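Chamado 24 — Garra no simulador, regra de abertura antes do ciclo
Aberto por: Markos Sarantis

Oi, Zyanya! Rodei de novo a célula Drullov e o verificador continua reprovando a checagem de garra vazia — a nossa regra pede 2 vistas sem nada entre os dedos antes de liberar o movimento, e pra mim as duas passam!
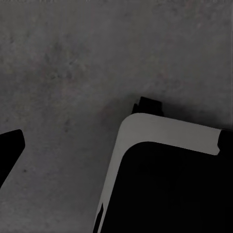
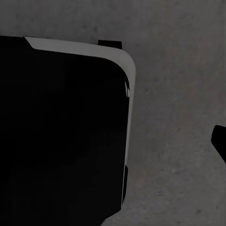 Categoria: Boas práticas / Checagem antes do ciclo

Desconfio do limite de contraste, porque o piso é cinza manchado e os dedos são bem pretos. Baixei de 14 pra 4 e vou rodar outra vez (sem pular a checagem, prometo!). Você confere se a norma interna da Kadlec deixa mexer nesse valor?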